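Linen closet people, how do you fold and store your towels?
Home & Household > Laundry and Storage
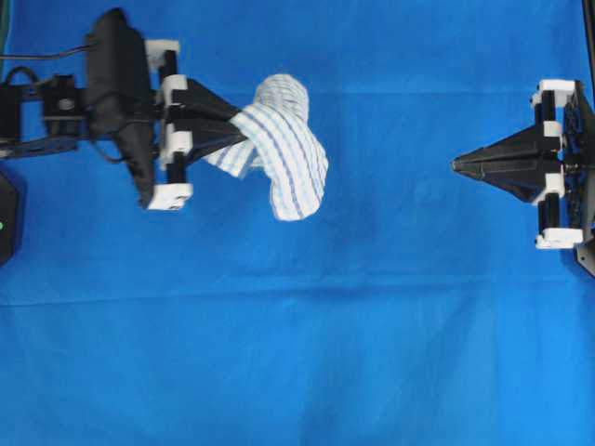 Original post
terrycloth_tam
Posted Apr 8, 2023

Okay, I need opinions and I know this is the place. We moved in February and the new house has one linen closet for the whole family, and it's a skinny one. The shelves are deep but only wide enough for two stacks side by side. At the old place I did the hotel thing (thirds the long way, then in half, then in half again) and it looked so nice! In this closet the stacks lean, the back row never gets used, and my kids yank from the middle and everything comes down on the floor.

So do I roll? File them upright in bins? Get rid of half? My husband says towels are towels and he'll put them back however they come out of the dryer, so whatever we pick has to be something he will do too.

Also while I'm here: are white towels worth it? My mom swears by all white. I have a mix of white, gray and one awful orange set from Merketti that will not die.

Replies

gusset
Roll them. Roll, roll, roll. Fold in half the long way, roll from the short end, stack them in a pyramid with the loose edge facing down. I've done it for years and I can pull one from the top without touching the others. In a deep closet you can do two rows, one behind the other, and just refill from the back on wash day.

pinhole_porch
Have to disagree with gusset. I tried rolling and it took up MORE room for me. Round things leave gaps! My bath sheets turned into logs and I could only fit a few on a shelf. Hand towels and washcloths, sure, roll those. Big towels go flat.

gusset
Bath sheets are a different animal, I'll give you that. I was talking about regular bath towels. But if you roll them tight there's hardly any gap.

pinhole_porch
If you roll them tight they come out with that curl in the end and it drives me up the wall. Maybe that's just me.

Nasrin Ghorbani
Hi Tam! I used to do laundry at a small inn with 2 floors of guest rooms and one closet about the size of yours sounds, so I have Feelings about this. What we did was fold to the shelf. Measure how deep the shelf is, then fold so the towel is just a bit shorter than that, with the folded edge facing out. One long stack front to back, no second row hiding in the dark. It makes a longer, flatter shape than the hotel fold, and it doesn't tip the way the little square ones do.

For us that meant folding once the long way, then in thirds. Yours may be different. Do one towel, try it on the shelf, refold if it sticks out, and then do all the others to match.

And yes to white! One load, hot water, no sorting. But wash the orange ones by themselves for a good while or you'll have peach.

terrycloth_tam
Nasrin, thank you, that makes so much sense. I never thought about folding to fit the shelf, I was just folding the way my mom folds. Going to try it tonight.

I already have peach, by the way. Two washcloths and a pillowcase.

hollis_b
Nobody has said it yet so I will. You have too many towels. Two per person plus a couple for guests, and the rest go to the animal shelter. We did this and the closet problem went away by itself.

larkspur_lane
Hollis, tell me you don't have a dog or a kid on a swim team without telling me. We go through that many in a weekend.

hollis_b
I have a dog! He has his own two towels. They live in the garage.

larkspur_lane
One dog towel lasts us until lunch when it rains, haha. Different houses I guess.

dryer_lint_dan
Bins. I put three Windum bins on each shelf and stood the towels up in them like file folders. You slide out the bin, grab one, slide it back. Kids can't wreck it. The bins weren't cheap, but I was over 100 dollars into buying baskets that didn't fit before I finally measured the shelf, so learn from me on that.

pinhole_porch
Dan, do yours flop over once the bin is half empty? Mine did.

dryer_lint_dan
They do flop some. I stick a folded blanket in the end to hold them up till wash day.

gusset
So you need a blanket to store your towels. Rolled ones don't flop, just saying.

Nasrin Ghorbani
One more thing I forgot. Go easy on the fabric softener. It builds up, the towels get slick and they slide off each other in the stack. Plus they stop soaking up water. We quit using it at the inn and used a little white vinegar in the rinse every few washes.

larkspur_lane
Seconding the no softener. Our Elomis towels were like wax paper until I stopped. Took maybe four washes to bring them back.

terrycloth_tam
Update! Did the shelf fold on everything last night. Half the long way and then thirds was a touch too long for mine, so I ended up going in quarters. One stack of bath towels on the left, hand towels rolled on the right (see gusset, I listened), and the guest set up top. The orange ones are going in the car for beach stuff. Hollis, I did pull out five old ones for the shelter.

Husband folded one load this morning and got it right on all but the washcloths, which he put away in a ball.

gusset
Ball is a kind of roll. I'll take it.

hollis_b
Call the shelter before you go. Ours takes bath towels but not washcloths.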